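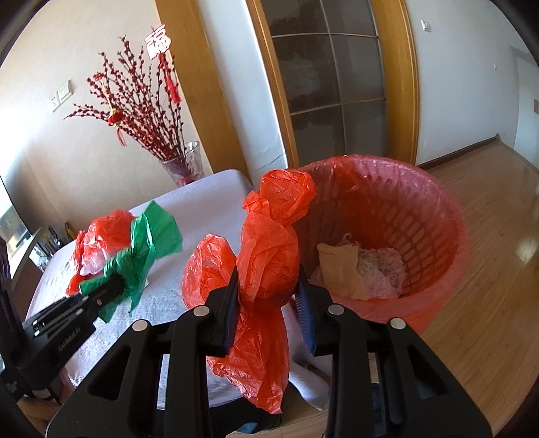
Parisa Shirazi replied:
Knot them. I've tried the triangle fold and it takes too long for something I'm going to use to line the bathroom trash. One loose knot in the middle, into the drawer, done.

bikine_road wrote:
Loose is the important part. My mother-in-law ties hers so tight you have to cut them open, and then you have a bag with a hole in it.

Bahman H. wrote:
Original poster here. To answer the question from the first page, these are the thin produce market kind, red and green mostly. The thicker grocery ones I fold flat and keep in the car. The thin ones won't stay folded. I put a folded stack in the pantry on 21st March and by the end of the week it had all come undone.

cladcombe_kate wrote:
They stay folded if you get the air out first. Lay the bag on a table, smooth it from the bottom up to the handles, fold in thirds the long way, then roll. Rubber band around 4 or 5 of them. I do it on a tablecloth so they don't slide.

Parisa Shirazi wrote:
That is a lot of work for a bag that costs nothing.

cladcombe_kate wrote:
It takes me one TV show to do a month's worth. And a rolled bag takes up half the space of a knotted one. The knotted ones puff up.

Bahman H. wrote:
They do puff up. I squeeze them before I pull the knot closed and that helps some. If the knot is near the handles you get a long tail, so now I twist the whole bag like a rope first and tie it in the middle.

dry_sump wrote:
Why keep them at all? Our store on Chisholm has a bin by the door for plastic film. I kept 3 for the dog and dropped off the rest. The drawer closes now.

bikine_road wrote:
Check what the bin takes. Ours wants them clean, dry and untied, so if you've knotted 300 of them you get to stand there and undo every one.

Bahman H. wrote:
I did not know about untied. That's a point for rolling.

Parisa Shirazi wrote:
Or for using them up. Small trash cans, wet shoes, paint rollers overnight. I run out by April most years and have to ask my sister for hers.

dry_sump wrote:
Fair enough. I still say a drawer is for silverware.

Bahman H. wrote:
Going to sort by color this weekend. Green ones are a little bigger at our market so those are for the kitchen can, red for the bathroom. Kate, do you roll toward the handles or away from them?

cladcombe_kate wrote:
Toward the handles. Otherwise you trap the air in the bottom and have to start over.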